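I will defend the loud tablecloth against anyone, and I mean the really loud kind, the kind with a whole painting on it. My friend Deolinda Tavares thinks a work table should be plain. Gray, or white, or bare. She told me so in November, over lunch at Pleltside, and I've been arguing with her in my head ever since!

Her case is that pattern hides things. You put down a screw and it's gone. Fair enough, I've lost a few. But I grew up doing homework on a cloth covered in lemons and parrots, and I learned exactly where everything was by what it sat on. The eraser was on the second parrot. My mother's scissors lived by the lemons. A plain table has no places on it, only distances, and a painted one is full of neighborhoods.

And what a thing to lay a painted river at night across a table! The one I keep coming back to has that deep blue swirling sky, the yellow stars, the long orange and gold reflections running down the water. Most of us meet that kind of picture on a mug or an umbrella, where it's shrunk to a stamp or folded up half the time. On a table it gets room. You can lean over it. You can follow one streak of gold with your finger while the kettle boils (I have, many times).

I also love what it does for dull objects. Take a power strip, the least admired thing in any building. On a gray bench I'd never give it a second glance. Put it on dark blue water and suddenly it's the whitest, cleanest shape you ever saw - practically a ferry.
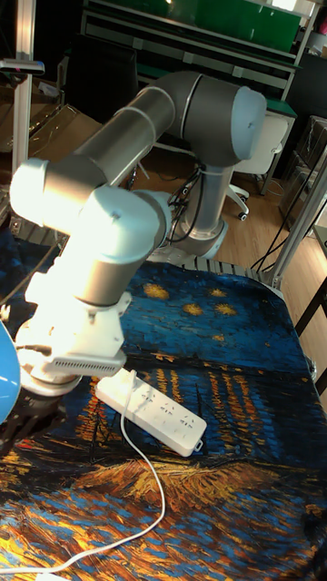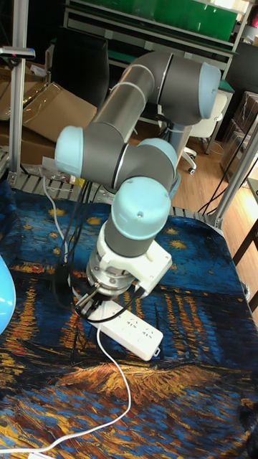
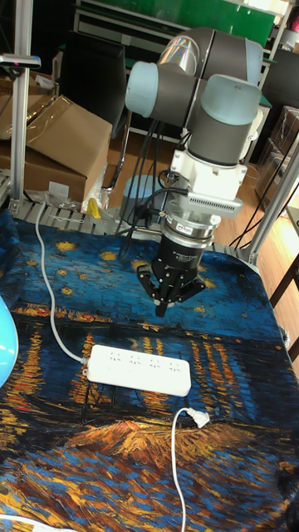
Deolinda says a cloth gets grubby and you spend your life washing it. So wash it! Mine cost 22 dollars from a stall in Saddale and has been through the machine more often than my good shirts. The blues have softened a little and I like them better now. It wrinkles at the corners and I let it.

There's an old snobbery in this too, the idea that a great painting on fabric is a cheapened painting. Zuleica Caldeira, who taught me to sew, had no time for that. She hemmed 12 printed cloths for the reading room at Achari and told anyone who complained to go home and look at their own tables. I was there when people first sat down at them, and for a good while they just looked. Then out came the pencils and the sandwiches, right on top of the stars.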